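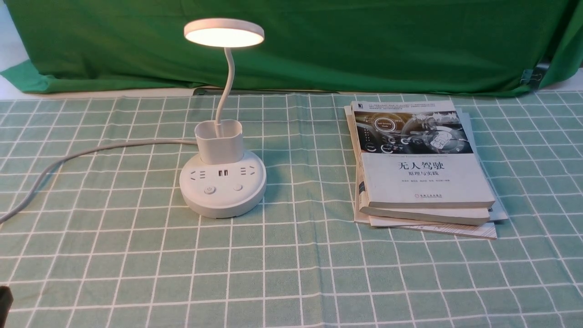
플로마르(Plomar) 열람석 환경 개선 사업 중간 보고

제출 기관: 킬로우(Kilow) 학습관 운영실
수신: 조스테오(Zosteo) 재단 지원사업 담당
보고 대상: 1차 지원분 집행 및 추진 현황
기준 시점: 9월 말

1. 사업 개요

플로마르 사업은 킬로우 학습관과 바칼리스(Bakalis) 분관의 개인 열람석에 좌석별 조명과 전원을 갖추고, 책상 위 물품 배치를 통일하여 야간 이용 환경을 개선하는 사업입니다. 귀 재단의 지원 결정에 따라 상반기에 이용 실태를 조사하고 여름 휴관 기간에 시범 좌석을 조성하였으며, 현재 1차 설치를 진행하고 있습니다.

대상 좌석은 두 건물을 합하여 122석입니다. 이 가운데 시범 좌석은 13석으로, 모두 바칼리스 분관 외국어 자료 열람실에 두었습니다. 해당 열람실은 창이 북쪽으로만 나 있고 천장 조명이 서가를 따라 배열되어 있어, 벽면 좌석에 앉으면 이용자의 몸에 빛이 가려지는 일이 잦았습니다. 실태 조사에서도 조도에 대한 불만이 가장 많이 접수된 곳입니다.

2. 추진 경과

가. 실태 조사
조사는 좌석 이용 기록 검토, 시간대별 조도 측정, 이용자 서면 의견 수렴의 순서로 진행하였습니다. 조도는 오전 10시, 오후 3시, 오후 8시에 책상면 중앙과 양쪽 가장자리에서 측정하였습니다. 중앙의 값이 양호한 좌석에서도 가장자리의 값이 낮게 나오는 경우가 있었고, 책과 공책을 나란히 펼치는 이용자일수록 불편을 크게 느끼는 것으로 파악되었습니다.

서면 의견에서는 조명과 함께 전원에 대한 요구가 반복되었습니다. 기존 열람실의 콘센트는 벽 하단에만 있어 충전선이 통로 쪽으로 늘어지고, 먼저 앉은 이용자가 콘센트를 사용하면 옆 좌석에서는 쓸 수 없었습니다. 당초 계획서에는 조명 교체만 포함되어 있었으나, 재단과 협의한 결과에 따라 전원 겸용 제품까지 검토 범위를 넓혔습니다.

나. 책상면 구성 기준 마련
좌석마다 물품의 위치가 다르면 청소와 점검에 시간이 더 걸리고 분실 여부도 확인하기 어렵습니다. 운영실은 책상면을 조명 구역, 자료 구역, 작업 구역으로 나누고 각 구역에 둘 수 있는 물품을 정하였습니다. 조명은 이용자 기준 왼쪽 뒤편에 두고, 참고 자료는 그 오른쪽에 쌓으며, 앞쪽은 비워 둡니다. 왼손잡이 이용자를 위한 좌석에는 좌우를 바꾼 배치를 적용합니다.

책상보는 연녹색 바탕에 가는 흰색 격자무늬가 있는 것으로 정하였습니다. 격자선이 배치의 기준선 역할을 하므로 마감 점검 때 조명을 원래 자리로 되돌리기가 쉽습니다. 점검 담당자들은 별도의 표시 스티커를 붙이지 않아도 된다는 점을 좋게 평가하였습니다. 다만 책상보가 평평하게 펴지지 않은 상태에서는 격자선이 휘어 기준으로 삼기 어려우므로, 매일 개관 전에 천을 펴는 작업을 점검표에 추가하였습니다.

다. 자료 비치
외국어 자료 열람실의 시범 좌석에는 이용 빈도가 높은 기술 분야 도서를 시간제로 비치하고 있습니다. 중국어 도서로는 자율주행 입문서인 “无人驾驶: 原理与实践” 등이 포함되어 있습니다. 비치 도서는 좌석당 몇 권을 넘기지 않도록 하였으며, 마감 후에는 서가로 회수합니다. 책을 높이 쌓아 두면 조명의 목을 낮추었을 때 갓과 부딪칠 우려가 있어, 조명 바로 아래에는 책을 두지 않도록 안내하고 있습니다.

3. 조명 및 전원 설비 검토 결과
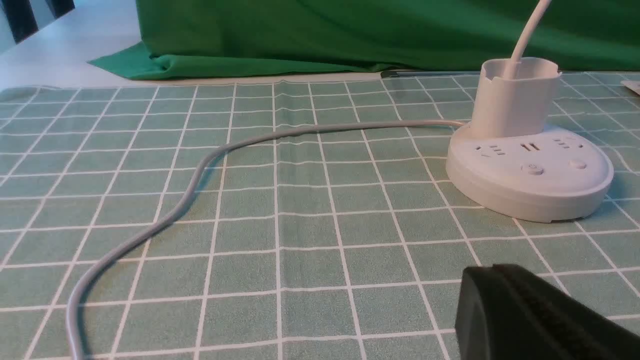
설비 선정에서 운영실이 가장 오래 검토한 항목은 조작부의 명확성입니다. 열람실 이용자는 매일 바뀌고, 설명서를 읽지 않은 상태로 기기를 사용합니다. 처음 앉은 사람도 직원에게 묻지 않고 켜고 끌 수 있어야 합니다. 이 기준에서 볼 때 받침에 있는 둥근 단추 2개 가운데 왼쪽에는 전원 기호가 있으나 오른쪽에는 아무 표시가 없어, 시범 운영 초기에 오른쪽 단추의 용도를 묻는 문의가 이어졌습니다. 운영실은 좌석 안내문에 단추별 기능을 적어 넣었고, 안내문을 비치한 뒤로 관련 문의가 줄었습니다. 2차 설치분부터는 받침 가까이에 작은 표찰을 따로 부착할 계획입니다.

콘센트 구멍의 형태도 확인이 필요한 사항이었습니다. 시범용 제품의 콘센트에는 곧은 구멍과 비스듬한 구멍이 함께 있는 형식이 포함되어 있으며, 국내에서 흔히 쓰는 둥근 핀 플러그를 그대로 꽂을 수 없습니다. 휴대전화 충전은 받침 앞면에 있는 USB 단자로 대부분 해결되었으나, 노트북 이용자에게는 충분하지 않았습니다. 본 설치에 사용할 제품은 국내 규격 콘센트를 갖춘 것으로 한정하고, 관련 안전 인증 서류를 납품 조건에 명시하였습니다. 시범용 제품은 조명과 배치의 적정성을 확인하는 용도로만 계속 사용하며, 해당 좌석에서는 콘센트 이용을 제한하고 있습니다.

조명부에 대한 평가는 대체로 양호합니다. 가늘고 구부러지는 목에 둥글고 납작한 갓이 달린 형태여서 이용자가 빛의 방향을 직접 조정할 수 있고, 따뜻한 흰색의 빛은 장시간 독서에 무리가 없다는 의견이 많았습니다. 일부 이용자는 옆 좌석의 조명이 시야에 들어온다고 지적하였습니다. 이에 따라 갓의 밑면이 책상면을 향하도록 각도를 맞추는 것을 마감 점검의 기본 상태로 정하였습니다.

받침 위의 필기구 꽂이는 당초 검토 항목에 없었으나 이용자 반응이 좋았습니다. 책상 앞쪽에 흩어져 있던 필기구가 한곳에 모이면서 작업 구역을 넓게 쓸 수 있게 되었습니다. 한편 꽂이 안쪽에 지우개 가루와 종잇조각이 쌓이기 쉬우므로 주간 청소 항목에 꽂이 비우기를 포함하였습니다. 액체가 담긴 용기는 꽂이에 넣지 않도록 안내문에 명시하였습니다.

4. 시범 좌석 운영 현황

시범 좌석은 여름 휴관이 끝난 직후부터 일반에 개방하였습니다. 운영 시간은 기존 열람실과 같으며, 오후 6시 이후에는 예약제로 전환합니다. 개방 초기에는 기존 좌석을 선호하는 이용자가 많아 빈자리가 있었으나, 저녁 시간대를 중심으로 예약이 점차 늘었습니다. 시험 기간에는 예약 가능 시간을 나누어 한 사람이 같은 좌석을 연속으로 차지하지 않도록 하였습니다.

배경 마감은 벽면 상태가 고르지 않은 좌석에 한하여 녹색 천을 늘어뜨리는 방식으로 시험하고 있습니다. 천은 검은색 집게로 고정하며, 세탁이나 교체가 필요할 때 공구 없이 떼어 낼 수 있습니다. 운영실은 이 방식을 임시 조치로 보고 있으며,
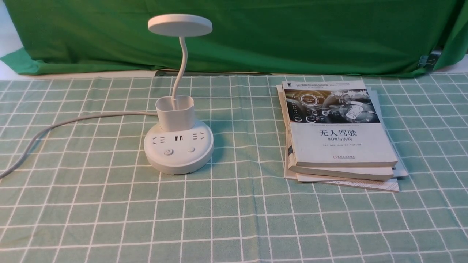 벽면 도장 공사가 끝나는 대로 천을 철거할지, 흡음을 겸한 고정식 마감재로 바꿀지를 결정할 예정입니다. 도장 공사는 본 사업의 예산에 포함되지 않으며 학습관 자체 시설비로 집행합니다. 공사 기간에는 해당 좌석의 이용을 중단하고, 예약자에게는 본관 좌석을 대신 배정합니다.

전원선의 정리는 추가 보완이 필요합니다. 선이 받침 왼쪽에서 나와 책상보 위를 지나가는 배치에서는 가방이나 팔에 선이 걸릴 수 있습니다. 운영실은 책상 뒤쪽 가장자리에 선 고정구를 설치하는 안과 책상판에 배선 구멍을 내는 안을 비교하였습니다. 배선 구멍은 마감이 깔끔하지만 기존 책상의 보증 조건에 영향을 줄 수 있어, 우선 고정구를 적용하고 겨울 휴관 기간에 다시 검토하기로 하였습니다.

5. 예산 집행 현황

1차 지원분은 승인된 항목 안에서 집행하고 있습니다. 실태 조사비와 시범 좌석 조성비는 정산을 마쳤고, 본 설치용 조명 구매비는 계약 절차를 진행하고 있습니다. 책상보 구입비는 치수를 통일하면서 계획보다 적게 들었으며, 차액은 같은 항목에 두고 여분의 책상보를 마련하는 데 사용하고자 합니다. 비목 간 전용은 발생하지 않았습니다.

국내 규격 제품으로 조건을 한정하면서 조명의 단가가 당초 견적보다 높아질 가능성이 있습니다. 납품 업체의 최종 견적을 받은 후 증액이 필요하다고 판단되면 변경 승인 신청서를 별도로 제출하겠습니다. 승인 전에는 추가 물량을 발주하지 않습니다.

6. 문제점 및 조치 사항

첫째, 본 설치용 제품의 납기가 늦어지고 있습니다. 인증 서류를 보완하는 과정에서 일정이 밀렸으며, 설치 순서를 조정하여 야간 이용이 많은 바칼리스 분관부터 물량을 배정하기로 하였습니다.

둘째, 좌석 점검 인력의 근무 시간이 부족합니다. 조명 각도, 책상보, 꽂이, 비치 도서를 모두 확인하려면 기존 마감 업무보다 시간이 더 필요합니다. 점검 항목을 매일 확인할 것과 주 단위로 확인할 것으로 나누어 시행하고 있습니다.

셋째, 본관과 분관의 책상 규격이 일부 다릅니다. 폭이 좁은 책상에서는 둥근 받침이 자료 구역을 침범하므로, 본관의 해당 좌석에는 받침이 작은 제품이나 가장자리 고정형 제품을 따로 검토하고 있습니다.

7. 향후 계획

10월에는 납품 업체와의 계약을 마무리하고 선 고정구 설치를 시작합니다. 11월에는 바칼리스 분관의 잔여 좌석에 조명을 설치하고 좌석 안내문을 개정판으로 교체합니다. 본관 설치는 겨울 휴관 기간에 맞추어 진행하며, 재개관 이후 같은 시각과 같은 지점에서 조도를 다시 측정하여 설치 전 값과 비교할 계획입니다.

이용자 의견은 설치가 끝난 좌석부터 순차적으로 받습니다. 질문지에는 조명의 밝기와 방향, 단추 조작의 편의성, 필기구 꽂이의 활용도, 전원선으로 인한 불편 여부를 포함합니다. 조도 비교표와 의견 집계 결과는 최종 보고서에 첨부하겠습니다.

8. 재단 협의 요청 사항

가. 책상보 구입비 차액을 동일 항목 내에서 사용하는 데 대한 확인
나. 본관의 폭이 좁은 책상에 다른 형식의 조명을 적용하는 데 대한 사전 의견
다. 납기 지연에 따른 1차 정산 기한의 조정 가능 여부

위 사항에 대한 회신을 받는 대로 세부 일정표를 수정하여 제출하겠습니다.

킬로우 학습관 운영실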